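Plombridge Inn, guest systems ticket
Subject: Key cards dead on third floor, room charge posted twice
Opened by: front desk, night shift
Assigned to: Gijs Van Leeuwen
Status: Closed

11:40 pm
Guest in 359 reports key card shows a red light. Re-cut the card at the desk, same result. Master card opens the door. Guest let in and given a late checkout.

11:55 pm
Two more rooms on the same hall have the same fault. Checked the Fankhauser encoder and its clock is 6 hours behind. Any card cut tonight reads as not yet valid.

12:20 am
Restarted encoder, clock did not change. Called Sekside support and left a message. Using the spare encoder from the back office for new arrivals. Cards cut on it work.

7:15 am, Gijs
Encoder lost its link to the time server after the April update. Entered the server address again by hand and synced. Cut a test card for 359 and the light went green. Please re-cut all cards issued on that unit last night.

7:50 am, Gijs
Also found that the 300 deposit for 359 posted twice when the desk checked the guest in again. Voided the second 300. The guest's bank may show both until the void clears. Bellolwood billing has been told.

9:05 am
All cards swapped. No further calls from the floor. Spare encoder returned to back office. OK to close.

Attachments (2)
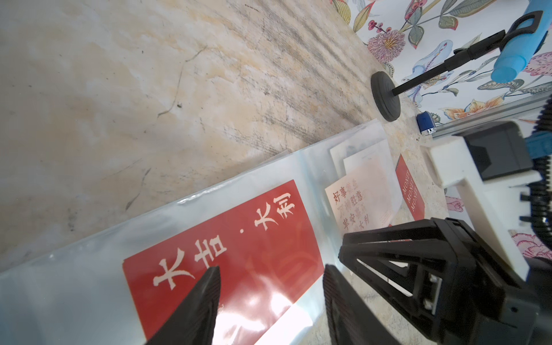
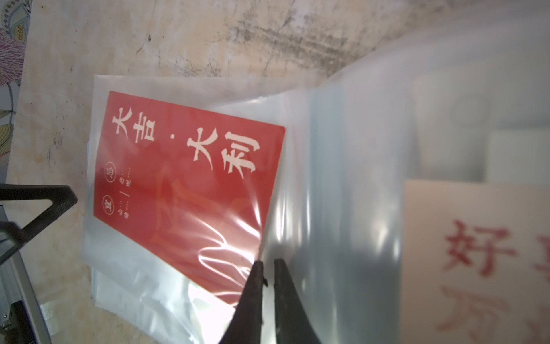

Red card reading "大吉·大利", in clear plastic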